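Small boxes, slow glue: an interview with Kanchan Sengar

Kanchan Sengar has been making small wooden boxes for 17 years, first on a kitchen table and now in a single garage converted by her brother-in-law. She runs a beginners' course called Polow, which takes 4 people at a time through the making of one lidded box from rough board to wax. The next course starts on 1st April. Ashraful Mondal went to see her for this site, and they talked over most of a morning.

She did not start with boxes. Her first project was a bookcase, which took up most of a winter and leaned to the left when it was finished. "I'd read that you should begin with something useful," she says. "A bookcase is useful, but it's a lot of wood to get wrong. Every mistake costs you a full shelf." Her father kept it in his hallway for years with a folded beer mat under one foot.

The first box came out of the offcuts. She cut four sides, nailed them to a square of thin ply and kept drill bits in it. It had no lid and the corners did not meet, but she could pick it up and look at it from every side, and she could see which cut had gone wrong. She made another one that week.
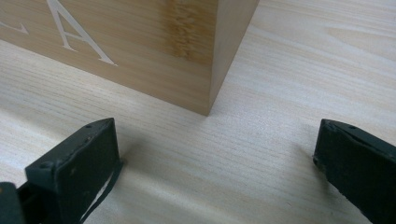 Photo: Ashraful Mondal

Mondal asked what a beginner needs to buy. Her list is short. A fine-toothed pull saw, a steel rule, a small square, a marking knife, a block with abrasive paper stuck to it, wood glue and a roll of decent masking tape. She would add a mitre box if the person is going to cut the corners at an angle, and a shooting board as soon as they have made one or two boxes and know why they want it.

"People turn up having spent a fortune on clamps," she says. "I don't use clamps on a small box at all. Tape does it. You lay the four sides end to end, outside face up, tape across the joints, turn the lot over, put glue in the corners and fold it up like a parcel."

The tape method is the first thing she teaches on the course, before anyone has cut anything. She hands out four ready-cut sides and has the students fold them dry until they can do it without thinking. The glue comes out after lunch. She gives the first assembly an hour in tape before anyone may touch it, and leaves it overnight before any sanding.

She is strict about marking out. A pencil line has a thickness, she says, and on a box the length of a hand that thickness is enough to leave a gap. She marks with a knife and cuts to the waste side, then trims back to the knife line on the shooting board. Opposite sides are trimmed together, held in a pair. "It doesn't matter if the long sides are a bit shorter than you planned. It matters that they're the same as each other. I say that so often that one group wrote it on the wall."

It is still on the wall, above the light switch, in marker pen.

On timber she is less strict. Beginners get lime or poplar, which cut cleanly and cost little. She keeps a shelf of better stuff for people who come back, mostly bits of cherry and sycamore from a yard two villages away that sells its short ends by weight. She avoids pine for small work. The hard and soft stripes sand at different rates and the surface ends up rippled. Oak she likes, though she warns people that it will stain black around plain steel screws if it gets damp, and she uses brass.

What about bamboo? She gets asked for it often, as people have seen boxes and trays made from it in shops. "It's strips glued together, so it behaves a bit like a board and a bit like a bundle of straws. It's hard on saws. The outside fibres lift when you come out of the cut, so you put tape on the line first and cut through the tape. It sands up very nicely. I wouldn't give it to someone on day one."

The middle part of the course is about lids. Sengar teaches three kinds: the lift-off lid with a lip underneath, the sliding lid in a groove and the hinged lid. Most people want the hinged one, and she says it is the one that sends them home cross.

"The hinge is tiny and the screws are tinier. You've got a finished box in front of you, it looks lovely, and now you have to cut a slot in the back of it. Nobody's hands are steady." Her answer is to fit the hinges before the final sanding, so that a slip with the chisel can still be cleaned up. She drills a pilot hole for every screw, runs in a steel screw of the same size to cut the thread, takes it out and then puts in the brass one with a touch of wax. She has snapped enough brass screws to be patient about it.

For a lid with a window, she makes the frame first and gets the glass cut to fit it afterwards. The rebate should be a shade larger than the glass all round so that the frame can move with the weather. Some students prefer clear plastic sheet, which they can cut themselves by scoring and snapping. She does not mind which they use, but says plastic scratches if it is dusted dry.

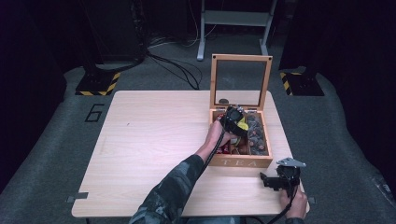

Dividers come last, and she leaves them loose. They slot together with halved joints, each piece cut halfway through so that the two pass over one another, and the whole grid drops into the box with no glue. If the owner changes their mind about what goes in it, the grid lifts out and a new one can be made in an evening. She sizes the compartments from the real contents. Students are asked to bring whatever they plan to store, and on the second day the bench is covered in buttons, fishing weights, sewing reels and packets of seeds.

"Measure the thing, then add room for your fingers," she says. "I made a beautiful box for my aunt's rings once and she had to tip it upside down to get them out."

Mondal asked about finishes. She uses a hard wax oil on the outside, two thin coats, wiped off well. Inside she uses nothing at all, or shellac if the customer insists. Oil inside a closed box goes on smelling for months, and anything kept in there will pick it up. For boxes that are going to hold food of any kind she leaves the inside bare and tells people to keep the food wrapped.

Lettering is something she came to late. She tried burning it on with a hot wire and did not care for the brown edges. She now cuts a stencil from adhesive film and dabs the paint through with a nearly dry sponge, several light passes, with a coat of clear sealer under the stencil to stop the paint creeping along the grain. The film comes off while the paint is still soft. She tells students to do the lettering on the front panel before the box is folded up, when it can lie flat on the bench. Wide spacing between letters is more forgiving, she says, and it is easier to centre a short word than a long one. Before she touches the panel she lays the letters out on paper, folds the paper in half to find the middle and tapes it above the place where the word will go.

The course has changed since she began. It used to run over a weekend, and people left with their box still tacky in a carrier bag. Now it is 6 evenings, one a week, and the glue and oil dry between sessions. She lost a few people who could only manage a weekend. Those who do come finish their boxes, and several have gone on to build larger things at home. One former student brought back a blanket chest in the boot of his car to show her the corners.

She does not sell many boxes herself. She counted up last year for the first time, going through old notebooks in which each box has a line with its size and timber, and got to 849, including the failures. Most were given away. A fair number went in the stove. The drill-bit box is still in use on the window sill, and she has never fixed the corners.

Asked what she would tell someone who wants to start this week and has no course near them, she thinks for a while. "Get one board, planed, as long as your arm. Cut four sides out of it in a row and keep them in order, so the grain runs round the corners. Write one, two, three, four on the inside in pencil. Then make the same box again with the next board. The second one will be better and you'll know what you did."

Polow has two places left for April. Tools are provided. Students should bring an apron, reading glasses if they use them, and the things they want to put in the box.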